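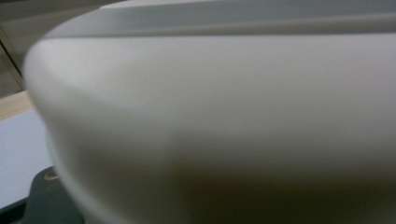 marlowfern
Regular Member, Kitchen and Table board

Topic: Soaking dried beans, does it really matter??

OK so I need you all to settle something for me. I grew up in a house where beans went in a big bowl of salted water before bed, every single time, and if you forgot then you had eggs the next night and that was that. I moved to Irkberg in December and my new neighbor (lovely woman, great cook) told me she has never soaked a bean in her life. Never! She dumps them straight in the pot with an onion and a bay leaf and goes off to do her laundry.

I tried it her way last week with a bag of Hinds navy beans and they were fine?? Maybe a little more broken up than mine. The broth was better than mine though, I have to admit it, darker and kind of silky. So now I'm questioning my entire upbringing.

What do you do? And does the salt in the water thing matter or did my mother make that up?

oldstovepipe
Senior Member
Posted 26th January

Your mother didn't make it up. Salt in the soak softens the skins, and if you skip it you get blowouts. I use a good tablespoon per quart and drain them in the morning. People who say salt makes beans tough are repeating something their grandma said about a bag that had been in the pantry since the flood.

Black beans I don't bother soaking. Everything else, yes.

tinpan_lou
Member

Disagree with stovepipe (again, lol). I quit soaking years ago and I'm not going back. You lose flavor down the drain and you save what, half an hour? My pintos go from bag to bowl in under two hours on a low simmer. The thing that matters is how old the beans are. I used to get mine at the Prernow co-op from the bulk bins and they were so fresh they'd cook up before I had the cornbread mixed. Then I bought a sack from the discount place and after 4 hours they were still like gravel.

So marlowfern, your neighbor is probably just buying good beans.

oldstovepipe
Senior Member

Under two hours for unsoaked pintos, at what altitude, the bottom of the ocean?

tinpan_lou
Member

Sea level, thank you very much, with a lid on.

quiltedpear
New Member

Hi all, long time reader! I have to soak because of my stomach. When I don't, I regret it all night and so does my husband. I change the water twice. Does that do anything or am I just making work for myself?

Also has anyone tried the Gurkik slow cooker for beans? My sister gave me hers and it has no booklet with it.

marlowfern
Regular Member, Kitchen and Table board

Welcome quiltedpear! I don't know about twice, but changing the water once does seem to help at my house. I had the Gurkik for a while and liked it for chili, but please boil your kidney beans hard on the stove first, a good ten minutes, before they go in any slow cooker. Raw or undercooked ones can make you really sick and the low setting doesn't get hot enough to fix that.

So I went ahead and ran a little test, because I couldn't leave it alone. Same bag of beans, half soaked overnight with salt, half straight in. Two pots, same size, same onion cut down the middle.

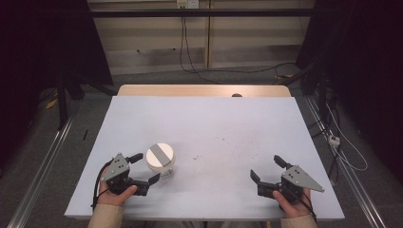

The soaked pot was done first by 20 minutes, so not the giant difference I was raised to believe in. Skins were nicer on the soaked ones, whole and tender. The unsoaked ones had that better broth again though, and I ended up eating more of those standing at the stove with a heel of bread. I'm thinking soak for salads, no soak for soup? Would that make everybody happy?

oldstovepipe
Senior Member

It would not make me happy, but it's sensible. Did you salt the cooking water for both?

marlowfern
Regular Member, Kitchen and Table board

Both, yes, from the start. A teaspoon each and then more at the end to taste.

tinpan_lou
Member

I'm taking the broth part as a win. Try it with a parmesan rind in there next time, and keep the liquid to just an inch over the beans. Most people drown them.

quiltedpear
New Member

Thank you for the kidney bean warning, I had no idea! I'm going to do white beans this weekend with one water change and a little rosemary. If I buy extra, how long do dried ones keep before they turn into tinpan_lou's gravel?

oldstovepipe
Senior Member

They're safe pretty much forever but I try to use mine inside a year. Write the month on the jar with a grease pencil. And keep them away from the stove, heat ages them.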